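Two-arm peg board build - left hand placement

plarnum_dan
10/10/2021
Board is printed and both arms reach it. Left hand pinches the small parts well enough but placement is inconsistent. Current offset in the wrist frame is 9 mm. Controller is Stamero, build 1133. Stills from the head camera:

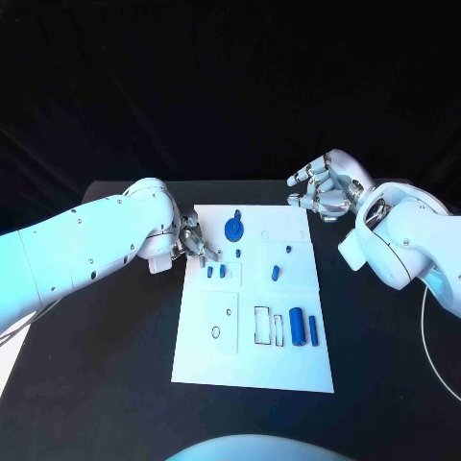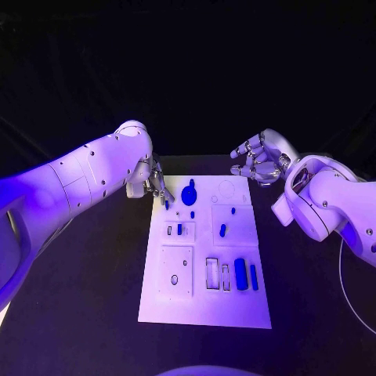

Left hand at the small pegs, right hand parked open over the far corner. Grey part in the first, blue peg in the second.

Eustaquio Quezada
Your offset is fine. I'd look at the lighting. Violet wash in the second still, blue parts - what is your colour threshold doing with that?

plarnum_dan
Segmentation is on edges, not colour.

mbali_s
Disagree with Eustaquio. Fingertip compliance first, then recalibrate. I lost most of September to the same fault on my Sosa wrist.

Eustaquio Quezada
Edges move under coloured light too. Swap to neutral white and rerun before you pull the hand apart.

plarnum_dan
Will do the light first, it's 2 screws. Also tying back that white cable under the right arm.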